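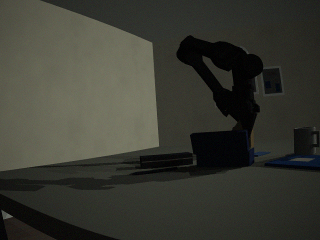
Do simulated runs count toward the club's entry for the June round?

They count as long as the log is complete, the scene file is unmodified and the run was started from the standard script. Hardware runs are scored separately and the two totals are not added.

From: Santino Carrasco
To: Ballmont robotics club list
Date: 5 March 2020
Subject: Re: [arm-sim] failed runs and the scene file

Replies inline. Jaruwan's message is quoted in parts, with the section about travel forms removed.

> From: Jaruwan Thaweesak
> I ran the full batch of 80 on the lab machine with the Movdale
> controller at its default gains. 20 of them ended with a planner
> timeout. The seeds for those are in the shared folder. Should I
> rerun them, or drop them and report the rest?

Neither. A timeout is a failed run and stays in the batch. The rules give one score per seed and do not allow a second attempt on the same seed. If you change the controller, rerun the whole batch under a new name and keep the old logs.

> Most of the timeouts come from the approach step. The planner
> looks for a path to the tan piece and seems to treat the navy
> box as larger than it is.

The collision shape for the box has a margin on all sides. I set it in the fall, when we were still using the Malý gripper model, which was wider. The Illedero model we use now does not need that much. I have reduced the margin in the development branch. Please do not copy that change into the scoring branch until the group has agreed to it on Thursday evening.

> Seed 1672 does something different. The arm gets to the piece,
> then the wrist turns almost all the way around before the next
> command. The log shows no error.

I can reproduce this. The target angle crosses the wrap point, and the interpolation takes the long way. It is a bug in our code and the simulator is doing what it was told. The fix is to normalize the angle difference before it goes to the interpolator. Someone who has not touched the controller yet could take this one; it is a short change and there is already a test file for that function.

> Can we take the mug and the flat blue thing out of the scene?
> They slow down rendering and we never pick them up.

No. They are part of the scene supplied with the task, and removing them makes the scene file modified under the rules. The same goes for the pictures on the wall. If rendering is the bottleneck, turn off camera output during the batch and render only the runs you want to look at. Scoring reads the joint and object states and does not use the images.

> Last thing. What do new members need to do before they can
> run a batch on their own?

The wiki page is out of date, so use this list until I have rewritten it.

1. Check out the scoring branch and run the self-test. It should finish with no warnings. A warning about the display can be ignored if you are logged in remotely.

2. Run seed 2266 with camera output on and step through the approach. Stop with the gripper above the tan piece, behind the navy box, and compare your joint values with the reference file. Differences in the last decimal place are normal between machines.

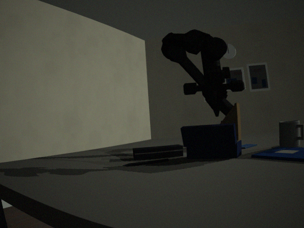
3. Turn camera output off and run the same seed from start to finish. The final object states must match the ones from the run with output on. If they do not match, post both logs to the list and stop there.

4. Run the full batch. Do not use the lab machine for anything else meanwhile, as the planner timeout is measured in wall time. This may also account for part of Jaruwan's 20.

5. Upload the logs without renaming them. The scoring script takes the seed from the file name.

On the last point in step 4: Jaruwan, could you check whether anyone was logged in on the lab machine during your batch? If so, we should treat it as a practice batch and run a clean one. Nothing has been submitted yet, so there is no conflict with the one-attempt rule.

The wrist bug needs an owner before the next meeting. Reply to the list if you want it. I will review the change and merge it together with the smaller margin if both are approved.

Santino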